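Old Desktop PCs: Which Cleanup Tips Are Worth Your Time

Feb 26, 2026

Every few months somebody forwards me another list of ways to "make your old computer run like new." Most of these lists are copied from each other, and I doubt many of the people copying them have had a side panel off in years. I keep a couple of secondhand desktops going in the workshop, so I've tried a good share of the advice. Some of it holds up. A lot of it sells stuff.

Tip: rub the memory contacts with a pencil eraser.
I'm not a fan. Yes, it shines up the gold edge. It also leaves crumbs, and a gritty eraser takes off plating you can't put back. Pull the stick, look at it, push it back in until the clips at the ends catch. If a machine beeps at you and won't start, reseating is the thing to try first, and it costs nothing. If you must wipe the contacts, use a lint-free cloth with a little isopropyl alcohol and let it dry.

Before you buy more memory, look inside and see how many slots the board has. Sellers' listings get this wrong all the time.
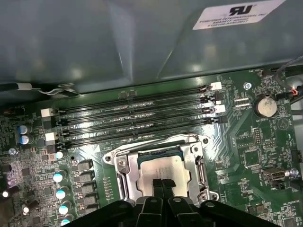

Four memory slots in a row, with the metal wall of the case just behind them.

Tip: vacuum out the dust.
The household vacuum is a bad choice for this, whatever the cheerful lady in the video says. The plastic nozzle can build up static and it's easy to knock a small part with it. Canned air is fine in short bursts with the can upright. Hold the fan blades still with a finger. I paid $43 for a Pirkia electric duster last August and it works, though a soft paintbrush and some patience got the same case nearly as clean. The box claims it replaces 100 cans. I have no plans to check.

Tip: always work on an anti-static mat.
Mats are sold as if one touch from a bare hand means death to the board. I've owned an Egan mat, the blue kind, and it mostly collected coffee rings. What matters more is that the power cord is out, that you've touched bare metal on the case before you reach in, and that you aren't doing it in socks on a carpet.
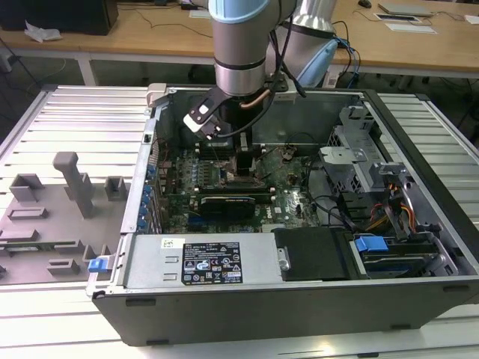

Where you work makes more difference than most of the gadgets do. I've seen people wrestle with a tower standing up on the floor, flashlight in their teeth, and then complain that the screws disappeared. Unplug everything, take the side panel off, and lay the case down on a bench so the open side faces up, as with the gray and black tower here. Gravity then works for you when you're fitting a card. A slatted bench top is fine for the case, but I'd set screws in a dish, never on the slats.

Tip: replace the thermal paste every year.
Says who? Usually a paste company. I have a machine from a Brevard office clearance that went 8 years on its factory paste. Its temperatures dropped by roughly nothing when I changed it. If the fan is howling and the heatsink is already free of dust, go ahead. Otherwise leave it alone. Once you take the cooler off, you do have to clean both surfaces and start fresh, and a small dab in the center is plenty. The $215 Plinutau "thermal service kit" contains paste, wipes and a plastic spreader, and I can't see where the rest of the money went. 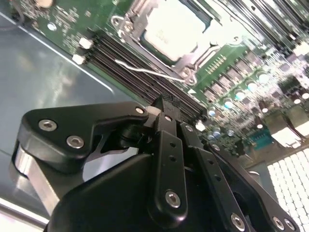
Processor in its metal bracket, close to the memory slots.

Tip: take the processor out and clean under it.
Please don't. Dust hardly gets in there, and bent socket pins are a miserable repair. Leave the lever down unless you're changing the chip.

Tip: put dryer sheets near the vents.
No. They leave a waxy film and they block air. Same answer for nylon stockings over the intake, unless you're the kind of person who will remember to wash them.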